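3.2. Disposición de la mesa y estado de la vajilla

La recogida de la mesa después de comer se ha estudiado poco como actividad con orden propio. Adamczyk y Berhe la tratan como la última fase del servicio, y en nuestra opinión esto oculta una parte del trabajo: antes de lavar hay que separar los restos, vaciar la bandeja y decidir qué pieza entra primero en la rejilla. En el estudio Salcedo hemos definido 4 zonas sobre la misma mesa de madera - rejilla, bandeja, recipiente y superficie para restos - y hemos pedido que no se cambiaran de sitio durante la tarea.

La bandeja es redonda y negra, con el borde levantado. Esta forma retiene bien las piezas, pero deja poco espacio entre ellas cuando hay un plato en medio. La rejilla, en cambio, es cuadrada y tiene una trama en forma de rombos, que admite los platos en posición vertical. Las piezas pequeñas no encuentran en ella un apoyo tan claro y suelen quedar inclinadas o tumbadas (Figura 2).

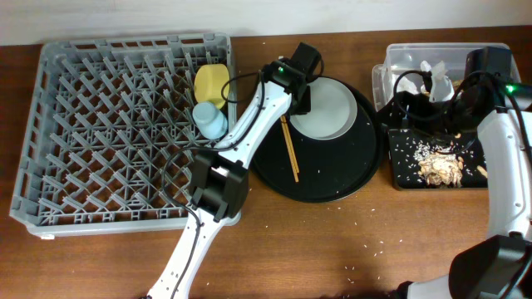
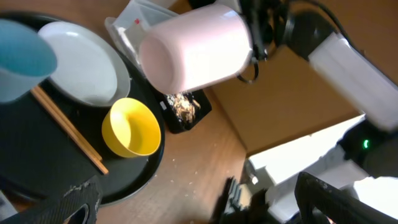 Figura 2. Vajilla y bandeja redonda negra sobre la mesa de madera, en dos vistas de la misma sesión.

Las migas merecen un comentario aparte. En la segunda vista se observan sobre la madera, fuera de la bandeja, y por eso las anotamos como una categoría distinta de los restos que están en la tabla negra de la primera. Wibisono propuso unir las dos categorías; después de revisar 8 sesiones hemos preferido mantenerlas separadas, porque se limpian con gestos diferentes.

Los palillos presentaron otra dificultad. Son largos y finos, y en la rejilla pueden pasar entre los soportes. En el protocolo se clasifican como cubiertos y se recogen antes que los cuencos. El orden de las tazas quedó libre, y sobre esta decisión volvemos en el apartado 4.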